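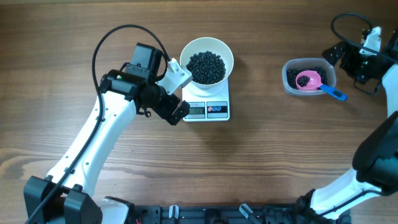

Wood tabletop, with the beans over on the right.

Skavolura Card Collectors, December minutes

I typed these up from my scribbles, so shout if I got you wrong! We got going at 7:15 and I took notes again.

Last month's minutes went through with one fix: the Ashour rookie I wrote down as card 44 is card 58. Sorry, Chaminda.

Set break. We agreed to split the Grident box between four of us, and I'm in for a quarter. Doubles go in the trade binder first, then anybody can grab them. Chaminda Kanagaratnam wanted the inserts drawn by lot and I wanted to take turns picking (I always lose draws). We voted and he won, so lots it is.

Sleeves. We're almost out. I'll order 200 of the Brindent ones, the thicker kind — the thin ones split on me when I was re-sleeving my goalies.

Show and tell ran way long, as usual. Chaminda brought his off-center hockey commons and we argued about whether a miscut counts toward a complete set. I say yes, he says no way. We didn't vote on that one and I'd like it back on the list for next time.

Table at the winter swap: still waiting to hear about the price. I'll email everybody when I know.

To do: me, sleeves and the swap email. Chaminda, slips for the draw and the key to the display case.

Wrapped up at 9:05.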